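Search the help pages
Type a keyword
Go

Is a suture practice pad worth the money for someone learning to stitch?

Posted by Meron Kassa

I'm starting second year of vet nursing and our tutor wants us to practise simple interrupted sutures at home. The student shop sells a Burkik pad for $35 and reckons it will "last the whole course". I have my doubts. It looks like a slab of rubber with a few cuts already in it, and the reviews on the shop's own page all sound like they were written by the same person.

My flatmate says to use a banana and save my money. I tried one, and the skin tore on my second stitch. Is the pad any better, or is it just a dearer banana? I only have needle holders, toothed forceps and a packet of expired thread so far.

Annelore Fröhlich

I'd be wary of "lasts the whole course". I teach a short evening class and have been through a fair few of these pads. What wears out is the edge of the pre-cut slits. Every bite you take leaves a hole, and once the holes join up the thread pulls straight through. If you practise most nights you might get two months from one side of a cheap pad, then you flip it over if the maker has given you a usable back. Plenty haven't.

Things I'd check before paying. Is there a mesh layer? Pads without one rip very early. Can you feel separate layers, or is it one lump with a coloured stripe on top? And does it stay put on the table? I put a damp tea towel under mine, which works better than the suction feet they charge extra for.

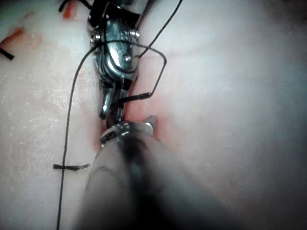 Fine-tipped jaws at a shallow slit in a pale practice pad.

For your first weeks, work at a slit you can see into. Go in at right angles to the surface, turn your wrist, and come out the same distance from the edge on the other side. Most beginners take bites that are far too close to the edge, then blame the pad when it tears. Sometimes they're right to blame the pad, but check your bites first.

As for expired thread, it's fine for practice. Keep it in its own tin, well away from anything that's going near an animal. Count your needles when you pack up, too. I found one in the couch the hard way.

Bananas are only good for teaching you to be gentle. An orange is a bit tougher. Pig's trotters from the butcher are better than either and cost next to nothing, though your flatmate may have a view about the fridge.

wattlebird621

just get the Atness one, mine has been great, used it heaps and no tears. comes with a case as well

Meron Kassa

Thanks Annelore, that's useful. I had a proper look at the Burkik in the shop and the woman there couldn't tell me whether it had mesh in it, so I left it on the shelf. I'll try trotters this week.

wattlebird, how long have you had yours? The Atness page says "surgeon approved" and doesn't say which surgeon.

wattlebird621

3 weeks

Last updated: July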